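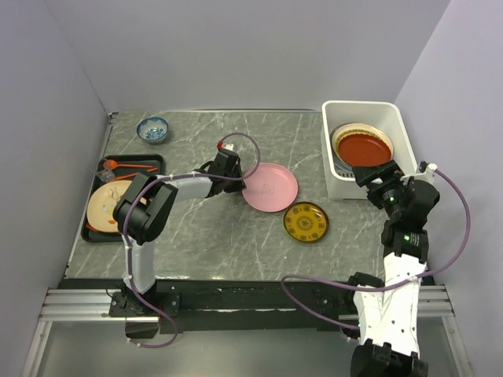 Figure 2. Work surface with grey, white-veined marble pattern and pale side and back walls.

3. Surface pattern and the visibility of residues

3.1 Background

Earlier work on worktop cleaning has dealt mainly with the material of the surface and the product applied to it. The pattern of the surface has received less attention, although it decides how easily a person wiping it can find what is left behind. Dal Bello and Sala treated pattern as a nuisance variable and averaged over it. We consider it here as a factor in its own right.

Veined patterns such as the one in Figure 2 pose a particular difficulty. A thin pale line on a grey ground has much the same width and contrast as a dried smear of milk or flour paste, and the eye tends to assign both to the decoration. Plain grounds do not have this property, but they show dust and fine scratches sooner, and householders often report them as dirty when the measured residue is low.

3.2 Materials

Panels were obtained in three finishes: plain mid-grey, speckled grey and veined grey. All were supplied by Moltura from the same production run and had the same gloss value. Each panel was washed, rinsed and left to dry overnight before use. Three residues were prepared: skimmed milk, a flour and water paste, and weak black tea. Each was applied with a soft brush through a card stencil, so that the outline of the mark was the same on every finish. Marks were allowed to dry fully before any panel was shown.

Lighting was held constant within a session. Pale lavender-grey walls like those in Figure 2 reflect a good deal of diffuse light on to the surface and soften the shadows at its edges; dark walls were not tested.

3.3 Procedure

The study was carried out at the Irnby and Hadberg sites, with 200 participants in all. Each person stood at the front of the panel, at normal working height, and was asked to point to any area that needed wiping. No time limit was set, but the session leader recorded the time to first response. Participants were not told how many marks were present, and some panels carried none. The order of finishes was varied between participants according to the Negri schedule set out in Section 2.

A response was scored as correct if the finger fell within the stencil outline. Responses outside it were scored as false alarms. Where a participant swept a hand over a wide area without pointing, the session leader repeated the instruction once and then moved on.

3.4 Results

Detection was best on the plain finish for all residues. On the veined finish, nearly 70 per cent of the tea marks were found, but milk and flour paste were missed far more often, and most of the 461 false alarms were made on this finish. Inspection of the response sheets shows that these fell mostly at points where two veins met. The speckled finish lay between the other two for milk and paste, and did not differ from the plain finish for tea.

Time to first response followed the same order. Participants at Hadberg were slower than those at Irnby on every finish. The Hadberg room was the darker of the two, and the sites are therefore analysed separately in Section 4.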